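The card came through the door on a Thursday. Cash for your home, it said, any condition, completed in 8 days. Duyên Giáp read it standing up and put it under the fruit bowl, where the last one was.

By March she had rung them.

The man from Trukgate Homes was called Benedek Hegedűs and he wore very clean shoes. He walked through the house on Follosard Road in less time than it takes to boil an egg.

'Lovely,' he said, of the damp.

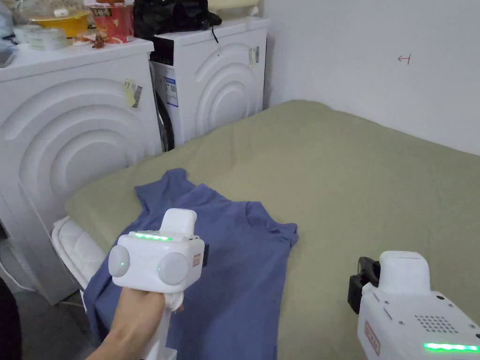

'You haven't looked in the loft,' said Duyên.

'We buy as seen.'

'You haven't seen it.'

He smiled at that and wrote something down. She had sold shoes for 45 years and knew a man who had settled on his price in the car.

'And the fee?' she asked.

'No fee. None at all.'

'Then who pays for the leaflets?'

He turned a page. There was a small charge for paperwork – 400 pounds, taken at the end – but he wouldn't call it a fee. Mr Dursun next door hadn't called it one either, he said.

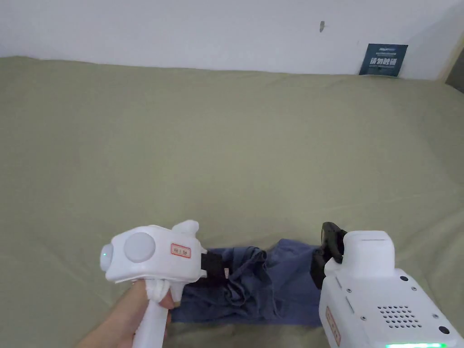 'Mr Dursun moved to his daughter's box room,' said Duyên. 'Did he tell you he was pleased?'

'He signed.'

She looked at the pen he was holding out. It had the firm's name on it, spelt with two Ks.

'Leave it on the side,' she said. 'I'll ring Konder's in the morning and see what they say it's worth.'

He left the form. He took the pen.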